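Connectors, Cables and Other Grudges
Bench gallery, November

Welcome back to the wiring page, where the parts are small and the opinions aren't. This month's batch is from the Prusondale bench, where Khurram Mengal and I have been working through the Tarar control boxes. The job sheet allows 3 minutes per connector. Whoever wrote the job sheet has clearly never met a cable.

A cable has a memory. Coil it to the left for a year and it'll go left for the rest of its life, usually across the one thing you're trying to look at. Khurram says you have to let it relax first. I've tried that. It relaxed onto the floor.
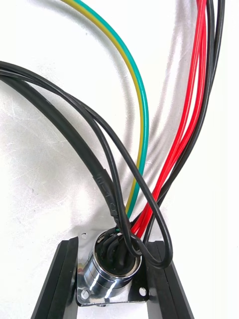

Square flange, chrome barrel, and a thick black cable taking the scenic route.
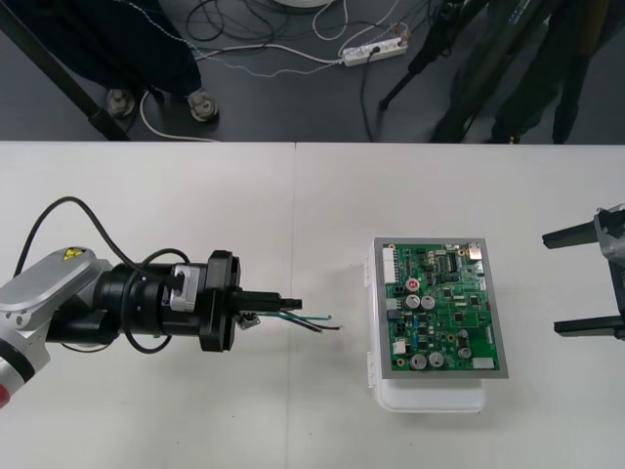
Green circuit board in its metal frame, on top of the white box. The bundle of thin wires is keeping its distance.

Favorite part of the month: panel-mount connectors. They polish up like bathroom fixtures and show every thumbprint you've ever had. Least favorite: heat-shrink, which goes on beautifully right up until you remember the nut that should've gone on before it. I've done this 2 times since Saturday and I'd like it kept between us.

Next up is the Stillovance order, 200 panel connectors, all with the same square flange and (I'm told) all with the right screws. We'll see. The Clumance gallery is still missing its captions - Khurram has promised to write them, and has been promising since summer.

Gayan Sultana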